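Torstead Bench Check, Chore Readiness: Hangers
Walk-through checklist with my comments
Filled in Thursday, bench side, Westerberg building

Same form as the towel check, same scoring: OK, WATCH or NO. I scribble next to every line because a column of OKs never helped me remember a thing, and Teditz keeps asking why I gave what I gave. So, comments in full this time!

The question for this round is the one everyone at home asks me: can a machine put the hangers away yet? Sort them, stack them, get them in a basket and leave the table clear. It sounds like nothing, and I went in thinking we'd fly through it.

SECTION A. WORK AREA

A1. Table stable, surface flat, nothing sharp on the edge.
OK. White top sits flat. A few smudges, wiped down after.

A2. Floor clear where people stand.
WATCH. Cables on the floor by the shelving, and wire hangers in a tangle down there too. I'd like the cables taped and the wire hangers boxed before the next round. I've caught my foot in a hanger at home and it is not a graceful way to go down.

A3. Stands and tripods out of the walking path.
WATCH. The tripod next to the table is fine where it is, but the coiled cable at its base needs a tie.

A4. Receiving container in reach and not tippy.
WATCH. The basket is partly over the table edge. It's a nice woven one and I like it, I just want it pushed in a few inches.

SECTION B. SINGLE HANGER

B1. Item can be gripped without pinching the operator.
OK. Plastic body, open cut-outs, plenty to get hold of.

B2. Item can be gripped at more than one point.
OK. This is the easy end of the job. One hanger flat on the table, two sets of fingers, lots of room.
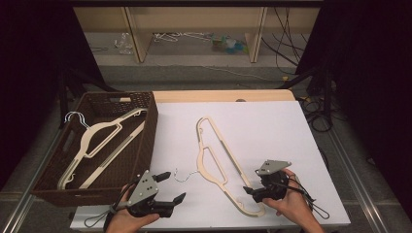 Gripping it was never my worry, Fivbridge wrote back when I sent this section around. Fivbridge wants to know what happens on the second hanger, and the one after that, when the hook of one is through the shoulder of another. Their feeling is that any chore demo with one object in it should be marked "not scored." That's harsh, but I've left room for it on the form.

B3. Hook end kept away from faces and cables.
WATCH. The hook is the part that goes wandering. It sticks out past the plastic and will happily snag a basket rim or a cable loop. I'd add a rule that the hook always points away from whoever is standing closest.

B4. Placement into container, no force needed.
OK, with a grumble. A hanger is longer than you think it is. Lay it in diagonally and it behaves, but the wire still likes to ride up over the rim.

SECTION C. PILE

C1. Items can be told apart by eye.
WATCH. All the same cream color, all the same shape. I had to lean in to work out which hook belonged to which body, and I have been hanging up shirts for decades.

C2. Items can be separated without flinging.
NO for unattended running. Pull one and you may be pulling its neighbor. A person feels that tug and gives a little wiggle without thinking, and the wiggle is the whole job as far as I'm concerned. I wouldn't let a machine yank at this with somebody's face nearby.

C3. Loose metal on the work surface.
WATCH. One small bent bit by itself on the white top. Pick up and bin before the next round, please.

C4. Finger pads suit the item.
OK to start. The hangers have ribbed strips along the bars, which ought to help with slipping. Check pad screws at every session.

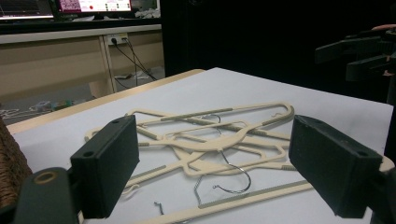 Fine, but my nine-year-old can't do that either, was the remark Teditz added to the shared copy, and I laughed, and then I thought about it. Teditz would pass a machine that gets most of them and leaves the knots for a person. I could live with that at home. On a shop floor, somebody has to walk over every time it gives up, and by then you might as well have done it yourself.

SECTION D. OVERALL

D1. Safe to continue with a person at the bench: yes.
D2. Safe to leave running alone: no.
D3. Would I have one in my closet: ask me again in November.

To fix before next check: tape cables, box the wire hangers, push basket in, bin the metal bit. Form 89 goes in the blue binder, and socks are next.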